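Set up early for the household tasks. Niilo Jääskeläinen wants 800 usable episodes for the Kairys model by spring and we have 335, so it was cleaning again, wiping and tidying in the same run.
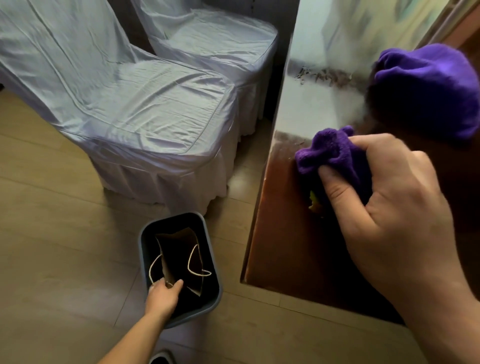

Atomholm, 7 July 2022

Purple cloth on the cabinet corner, other hand on the paper bag in the bin. Two-handed episodes are slower to label – about 5 minutes each – but Niilo says the grey areas are where the model learns most. Threw out 2 for bad timestamps. Kitchen tomorrow.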